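Storing flat brackets and paper sachets in one clear organiser

Posted in: Workshop and Storage
Posted by Hekmont_Dave, Feb 2, 2025

I assemble shelving kits on a table in the spare room and I am trying to settle on a storage method for two kinds of part. The first is a quantity of grey metal brackets, flat, with 60 mm sides. The second is small paper packets, white ones and brown ones, which hold the screws and washers for each kit.

At present everything is in a clear plastic organiser with two compartments, one above the other, and a white panel on top. Packets are in one compartment and brackets in the other. Three points I would like settled:

Should the brackets go in the lower compartment or the upper one? I have seen both recommended.

Is it worth stacking the brackets in line, or can they be dropped in at any angle? Stacking takes me 6 minutes per refill and I am not convinced it gains anything.

Do the packets suffer from being packed tightly? A few from the last order had split at the seam before I opened them and I don't know if that was my doing.

The organiser stays on the table while I work. The room is carpeted and heated in the evenings only.

Pankaj Sengar

Brackets in the lower compartment. The reasoning is the centre of gravity. A two-level organiser with the metal on top will tip if it is caught by a sleeve or a cable, and the clear plastic types crack at the corner when they go over. Paper weighs very little and can go above without any effect on stability.

On stacking, it depends on how you draw the parts. If you take one bracket at a time, a random pile is acceptable provided it sits below the rim by at least the width of a finger. Flat brackets dropped in at different angles bridge against each other and leave voids, so you will fit fewer in. When I measured this with Grostbridge plates in August I got 8 layers in line against the height of 4 or 5 when tipped in. If capacity is not the limit, save the 6 minutes.

One exception. If the brackets are plated or painted, edges rubbing on faces will mark them. Stack those, or put a sheet of thin card between layers.

Packets: stand them on edge, printed side facing you, white and brown in separate rows. Packed firmly is fine. You should be able to pull one out with two fingers without its neighbours coming with it. If you can't, remove some. Split seams usually come from screws with the points towards the glued edge, and that is decided when the packet is filled, so I would not assume it was your storage.

prendergast_joinery

just get a Clovon drawer unit and be done with it, mine has lasted years

Marl42

I agree with most of Pankaj's answer but would add two things.

Place the organiser in the middle of the table with clear surface to both sides. People tend to push it to the back, and then every bracket is carried over whatever is being assembled. With it in the centre, either hand can reach it and there is room to turn a bracket before setting it down. If your table has a cable hole near the back edge, cover it or keep small parts away from it. I have lost washers down mine, and on carpet they are slow to find.

Secondly, leave the labels off the clear sides. The point of a see-through box is that you can judge the level in both compartments from your chair. A label across the front hides the lower third, exactly where you need to look when stock is running down. Put it on the top panel.

For the refill, lift the packets out first and do the brackets after. Otherwise the weight of your hand ends up on the paper.
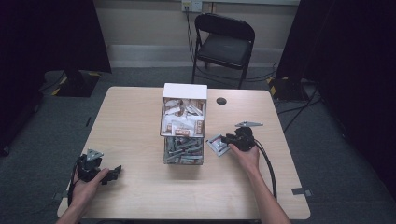 Lastly, check the bottom of the lower compartment every few refills. Metal parts shed a fine grit that scratches the plastic, and once it is cloudy you can no longer see the level. A dry brush is enough. Avoid solvent cleaners on clear plastic unless the maker says otherwise.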